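Mitra Kiani
A thread about blocks, because several of you asked what I meant last week when I said I'd spent a whole evening "in stars and circles." Get a drink, I never manage to keep these short.

Mitra Kiani
So, some background. I run a little play table at the Arnen library branch, mornings only, mostly for two- and three-year-olds and whichever grown-up got roped into bringing them. It started as a puzzle corner. Then the puzzles lost their pieces one by one, as puzzles do, and what we had left was a tub of odd shapes and no boards to put them in.

Mitra Kiani
I was ready to give the whole tub away. Abbas Talebi talked me out of it. He had been watching his granddaughter line the loose shapes up along the windowsill for most of an hour, completely happy, and he said, Mitra, she doesn't miss the holes. I've thought about that a lot since!

Mitra Kiani
So that's where the small shape blocks come in. Plain plastic, one color each, nothing printed on them. Stars, a triangle, a cylinder, that sort of thing. Small enough for a little fist – though please, please check the size against whatever choking guidance you go by if you have a baby crawling around underneath the table. Ours stay in a lidded box until the babies have gone home.

Mitra Kiani
The best thing we changed was the surface. On a carpet they topple and everybody gets cross. On a big shiny table they skate off in every direction, and then you have grown adults on their hands and knees under the radiator. What works beautifully is a wooden board laid flat on the table, like a serving board, with plenty of bare wood left over. 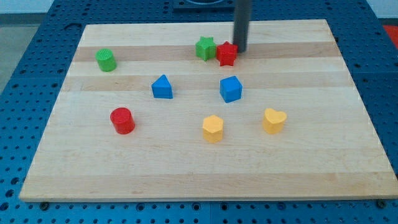 Mitra Kiani
A board makes an edge, you see, and small children love an edge. They know where the game is. If a block is on the wood it's playing, and if it's off the wood it's resting, and I have heard a two-year-old explain this to her father in a very stern voice. (He had put a star in his shirt pocket. He was told.)

Mitra Kiani
I like pale wood for it too. The colors stand out so well, a red or a green just sings against it, and you can spot a shape quickly even if your glasses are on top of your head, where mine live.

Mitra Kiani
Now, how we play. I always begin with two of the same shape in different colors. A red star and a green star, side by side. Then I ask for "another star" and leave it there. Some children go for the color first, so they'll look at the green star and fetch me the green cylinder, and I say thank you, those are both green! They're right, after all. Then I wait and see whether the points get noticed.

Mitra Kiani
Sometimes it takes five minutes and sometimes it takes until spring. I had one boy who sorted by color every single visit from September on and would not be moved. One morning he picked up a star, ran his thumb around all the points, put it down next to the other one and went off to find his shoes. Not a word about it. I nearly cried into the snack crackers.

Mitra Kiani
The triangle is a funny one because it's so different depending on how you set it down. Stand it one way and the children call it a roof. Lay it another way and it's a slice of pizza, or cheese, or in one case "a broken square." I never correct any of these. I do say the word triangle myself now and again while I'm handling it, and it seeps in.

Mitra Kiani
A few people asked how many you need. Far fewer than you'd think! I used to tip out the whole tub, all 50, and what I got was a heap and a lot of pushing. Now I put out a small handful, well spread, and keep the rest in the box by my feet. When interest dips I swap one. One! It's like bringing out a new toy.

Mitra Kiani
Washing: warm water, a drop of dish soap, an old toothbrush if the tops have any texture to them (cracker gets into everything), then onto a towel. I do ours after closing and it takes about 20 minutes, most of which I spend arranging them by color on the towel for my own amusement. The board just gets a damp cloth and dries standing up. Please don't soak a wooden board, I ruined a lovely one that way at home.

Mitra Kiani
For whoever asked about the song, it's to the tune of whatever you have in your head that morning, and the words are "star, star, where did you go, who's got a star to show." I make up the rest. Abbas does a bass part when he's in the mood – he was in a choir in Tapia years ago and it still comes out of him at odd moments.

Mitra Kiani
If you have spare shape blocks at home and no small people left to use them, I'd be so glad of some hearts or squares, as we're short on both. Drop them at the front desk with my name on the bag. And if you're coming tomorrow, we start at ten, and the coffee is on from half past nine.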